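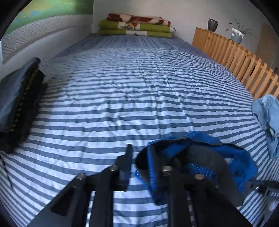
Turkorcombe Football Club

Turkorcombe Football Club is an amateur soccer club based in the river town of Turkorcombe. It fields senior men's and women's sides, a reserve team in each competition and a long list of junior teams, and it is best known for its cup runs, its steep home ground and one of the liveliest local derbies in the district. The club plays in maroon shirts with a sky blue sash, a combination that has hardly changed since the first season.

Origins

The club grew out of a works team at the Makhubela cannery, where the afternoon shift used to play on a levelled strip of gravel behind the loading docks. When the cannery cut its hours, the players wanted to keep going and began looking for opponents outside the gates. They found plenty. The first recorded match was against a railway side and finished 4-4, with the last two goals scored in such poor light that both teams later claimed to have won.

Membership was opened to the whole town the following winter. The cannery let the club keep the goalposts, which were carried up the hill in pieces and rebuilt at the present ground. One of those original crossbars still hangs above the canteen window, and visiting juniors love to jump up and touch it.

Ground

Home matches are played at Brekex Park, a single fenced pitch cut into the side of a hill at the northern end of town. The slope was once far worse than it is now. Before the regrading, the drop from the top corner flag to the bottom one was taller than a goal, and winning the toss was treated as being worth a goal on its own. Today's fall is gentle by comparison, though goalkeepers new to the ground still get caught out by how fast a back pass runs away from them.

The record crowd is put at about 2,000, for a cup quarter-final against Luno Rovers. There is one covered stand on the western side, built of timber and corrugated iron, and a grass bank opposite that fills up first on sunny afternoons. The noise from under the iron roof is tremendous! Lights were added for training and were later upgraded so that evening matches could be held.

The dressing rooms sit at the bottom of the hill, a fair walk from the pitch, and the long climb up the steps before kick-off is a much-loved part of a day at the park.

Colours and nickname

Maroon was the colour of the cannery's delivery trucks. The sash was added so the team could be told apart from Luno Rovers, who also wore a dark red. The nickname, the Peelers, comes from the cannery floor as well, where new starters spent their first weeks peeling fruit. Supporters bring this to life with a song at the start of each half, and a tin of peaches is presented to the player of the match.

Rivalry with Luno Rovers

The meeting of Turkorcombe and Luno Rovers is the fixture everyone circles. The two towns face each other across the river, and for years the away team arrived by ferry, still in their work clothes, with supporters following in whatever would float. The bridge put an end to that, but the match is still called the Ferry Derby, and the winners keep a brass ship's bell until the next meeting. It is rung after every goal, home or away, by the club that holds it.

The sides have been remarkably even over the years. Turkorcombe's longest winning run in the derby is 10 matches, a stretch that took in two promotions and ended with a thumping defeat on a flooded pitch at Luno.

Cup record

League titles have been scarce, but the Peelers have a splendid history in knockout football. They have reached the final of the district cup 12 times. The most famous of those runs began with a replay in the opening round and included three ties settled on penalties, all of them away from home. The women's side, formed much later, reached its first final in only its second season and drew a bigger crowd than the men's match played the same afternoon.

The district cup final is held in September, after the league season closes, and the town council traditionally hangs maroon and blue streamers along the main street whenever Turkorcombe is in it.

Juniors

The junior program is the largest part of the club by a wide margin. Children start on small pitches marked across the outfield of the neighbouring cricket oval and move up to Brekex Park when they reach the under-13s. Coaching follows a simple house style - keep the ball on the ground, and learn to pass uphill. Most of the current senior squad came through this way, and several junior coaches are former first-team players.

See also
Luno Rovers
District cup
Brekex Park

Page last updated 2019-06-24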